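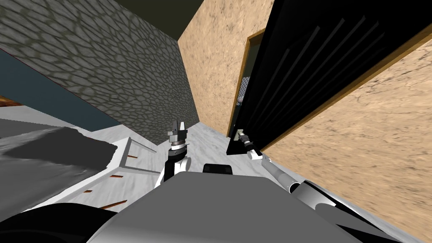

Right gripper on the lever, door swung towards the base. Head view from the simulator.

Oct 11, 2023

The door task has been on my list since July, when the base controller became stable enough that I could stop blaming it for everything. This post covers the pull-door case only. Push doors were working before that and are not very interesting: you turn the lever, lean the base forward and let compliance sort out the arc.

Pull doors are a different planning problem. The gripper is constrained to a circle about the hinge, the base has to back out of the volume the door is sweeping, and in a narrow corridor there may not be a continuous base path that keeps the handle within reach the whole way. My first version ignored that last point. It planned the arm along the arc with the base fixed, ran out of workspace partway and reported a joint limit on the wrist. Widening the tolerance on the grasp orientation bought a few more degrees of opening and a lot of slip.

The current planner, which lives in the Skiratum repo under the door branch, treats the hinge angle as the path parameter. The door is sampled at 35 angles between closed and fully open. At each angle I compute the handle pose, allow the grasp to rotate about the lever axis within a bounded range, and query a precomputed reachability map for base poses that admit an IK solution. Each sample gets up to 300 candidate base poses. Candidates are pruned for collision against the walls and against the door slab itself at that angle, and the remainder become nodes in a layered graph. Edge cost is base displacement plus a weighted joint-space distance. Then it is a shortest path through the layers, with a local check on each edge.

Most of the time goes into the collision pruning. The door mesh that came with the Fedirwood scene pack was needlessly dense, so I swapped it for a box with a small capsule for the lever. Visually nothing changes, as the render mesh is separate. The walls were already boxes.

Two notes on the idle arm. The left arm takes no part in the pull, but it still has volume, and its parking pose matters more than I had assumed. Tucked against the body, it conflicts with the right forearm when the base yaws. Held out in front, it is clear of the forearm but eats into the space available beside the walls. I now let the planner pick from a short list of parking poses once per plan, before the graph is built. Moving it continuously during the pull would be better in principle. It would also double the arm dimensions in the search, and I am not ready to pay for that.

Perception is still partly cheating. The hinge axis is estimated from the first few centimetres of motion by fitting an arc to the gripper trajectory, and that part uses no ground truth. The handle pose does. I have a detector for it, trained on rendered lever handles, and it behaves reasonably on pale levers against dark doors, where the contrast is generous. On glossy door surfaces the simulated depth is perfect, which a real depth sensor's will not be, so I don't put much weight on those results. Isabelle Tremblay suggested corrupting the depth wherever the material's specular term is above a threshold. That is next.

The controller underneath is ordinary Cartesian impedance, stiff along the tangent of the arc and soft along the radius. The soft direction absorbs hinge estimation error. If the radial force exceeds its limit for longer than a short window, the estimate is refitted and the remaining layers are replanned from the current angle. Replanning reuses the reachability queries, so it is cheap compared with the initial plan.

The last batch was 1,330 episodes over randomized hinge offsets, lever heights and corridor widths. I won't post a success rate yet. The labelling is wrong: the terminal check reads the hinge angle and never looks at whether the gripper is still on the lever, so an episode in which the door coasts open after a slip is recorded as a clean pull. I found this while reviewing replays in Bergeron, my log viewer, which plots grip width under the hinge angle. Grip width collapses, the angle keeps climbing, and the episode is marked green.

Fixing the label means storing contact state at every control step, and the old logs don't have it. The whole batch has to be rerun. The config change is pushed, and the Fludcombe machine is generating the new episodes now.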